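The cup shelf, and other things I finally got around to

Thu 5 February

I've been meaning to write about cups for the longest time, which I realize is a funny thing to put off. But my grandmother's cabinet came to me last June when we cleared out the house in Aritdale, and I have been thinking about what we drink out of ever since. Every cup in that cabinet had a person attached to it. My grandfather had the heavy brown one with the chip. My aunt would only take tea in the thin one with the violets (she said it tasted different, and she'd argue with you about it). Guests got the matching set, poor things, and the matching set was awful!

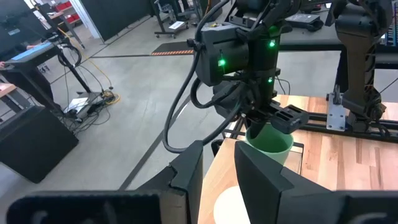
When I unpacked the boxes in my own kitchen I had to face the fact that I already owned far too many. I'm one woman with a dog. I had mugs from jobs I left years ago, a mug from a bank, and a whole family of plastic tumblers that came from the pool days when the kids were small. So I called my friend Nghĩa Trịnh, who is the most ruthless person I know when it comes to a kitchen, and he came over with a loaf of his good bread and sat at the table while I held things up one at a time.

His question was always the same: would you reach for it on a bad morning? I thought that was silly until I'd done a dozen or so, and then I noticed how fast the answer came. The bank mug, no. The brown one with the chip, yes, before he'd even finished asking. We stopped for soup halfway through, and then for a walk when the dog started giving us looks, so it took the entire afternoon and part of the evening.
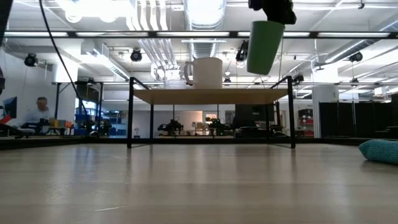 What I kept

The brown one, of course. The violets, which I'm keeping for my aunt's visits and will be washing by hand forever. Two plastic tumblers for the porch, because I drop things out there. A plain white mug for coffee, which gets more use than everything else put together. And my mother's glass one, which she used for hot lemon water and which I always thought was too delicate until I started using it myself. You can see the color of the tea coming up while it steeps, and I'll stand there at the counter just watching it like a television. 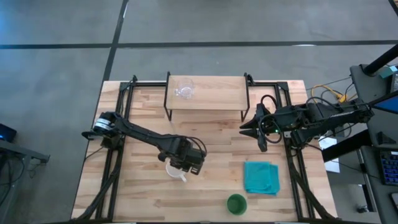

The matching set went to my niece, who is moving into her first apartment and thinks it's charming. Maybe it is! She sent me a message last week to say she'd had four people over and everybody got the same cup, and she sounded so proud that I've decided to stop calling it awful, at least where she can hear me.

I still haven't done the glasses or the saucers. Nghĩa says he'll come back for those when the weather turns, and he wants the soup again, the one with the barley, so I'd better find where I wrote it down.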